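Ouali Student Residence
A thread on desks, drawers and the end-of-term clear-out. We ask all residents to read to the end before Sunday.

Ouali Student Residence
The shared rooms in the east wing were furnished in 1992, and most of the original wooden desks are still in service. They have lasted because residents have, on the whole, looked after them. We would like to keep it that way.

Ouali Student Residence
The clear-out applies to every desk surface, every drawer and the floor beneath. Beds are covered by a separate notice, which Meriem Mahrous will post on each landing. Please do not combine the two. Last year several residents stripped their beds a week early and then had to ask for their linen back.

Ouali Student Residence
Begin with food. Snack packets, crackers and anything sealed may be kept in a drawer if you are staying through August. Opened packets must be finished, taken with you or thrown away. The building had ants in two rooms last summer, and both cases were traced to a desk drawer.

Ouali Student Residence
Unopened food may be left on the shelf outside the first-floor kitchen. Please check the date before you leave it. Items without a readable date will be discarded the same evening.

Ouali Student Residence
Toiletries come second. Pump bottles and spray bottles are the most common cause of damage to our desks. Lotion leaves a ring on pale wood that does not come out with soap, and the 70 desk tops we had sanded last year cost the residence more than the new curtains did.

Ouali Student Residence
Keep bottles on a tray, a saucer or a folded cloth. When packing, turn the pump head to the locked position, wrap the neck in a small bag and stand the bottle upright in your box. Do not lay it on its side under books.

Ouali Student Residence
Foam boxes are permitted. They are light, they hold their shape and they protect small things well. We ask only that they be empty or closed by the time of inspection, and that they leave the building with their owners. The recycling service used by the residence does not accept foam.

Ouali Student Residence
Plastic bags and outer packages should be sorted as you go. Many residents leave them beside the box until the last hour, and the wastebaskets on each floor cannot hold everything at once. A desk in the middle of sorting looks much like this one, with the snacks, the bottles and the bags all out together.
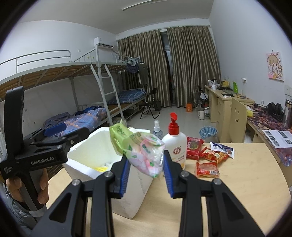 Hanane Fahmy
Could the residence please say what happens to the desk cloths? Mine has been on the desk since I moved in, and I was told at the front office that it counts as furniture. My roommate was told the opposite.

Ouali Student Residence
Thank you for the question. Desk cloths belong to residents unless they carry a Tisura laundry tag on the underside. Tagged cloths stay on the desk. Untagged cloths go home with you, and we recommend shaking them outdoors first, as crumbs collect along the fold.

Ouali Student Residence
Chairs belong to the room. They should be pushed in under the desk they came with, and they should not be carried to another floor. Each chair is recorded on the room list, and Đạt Doãn will check the list against the rooms on Sunday from 10 a.m.

Ouali Student Residence
Headphones, chargers and thermos bottles make up most of our lost property. Some 1000 items have passed through the front office in the years we have kept a register. Entry number 1447 on the storage shelf is a thermos with tea still in it, since shelf numbers do not run in order. Its owner is invited to collect it soon.

Ouali Student Residence
Please label such items before you pack. A strip of paper tape with your name and room number is enough. Tape is available at the front office at no charge. Do not put tape on the desks themselves, as it lifts the finish.

Ouali Student Residence
Printed sheets and course papers may be placed in the paper bin by the stairs. Remove clips and plastic covers. If a sheet shows personal details, tear it up or use the shredder in the study room, which is switched on from 9 a.m. to 5 p.m.

Ouali Student Residence
Once the desk is clear, wipe it with a damp cloth and then with a dry one. Pull every drawer out fully and look at the back. Pens, keys and hair clips tend to slide behind the divider. A drawer that sticks should be reported, never forced.

Ouali Student Residence
Residents who are returning to the same room in the fall may leave one closed box under the desk. It must carry a name, and it must not contain food or liquids. Requests for a second box go to Märta Söderlund in writing.

Ouali Student Residence
The inspection form is unchanged. One copy stays on the desk and one goes to the front office with your key. The office closes at 6 p.m. on Sunday.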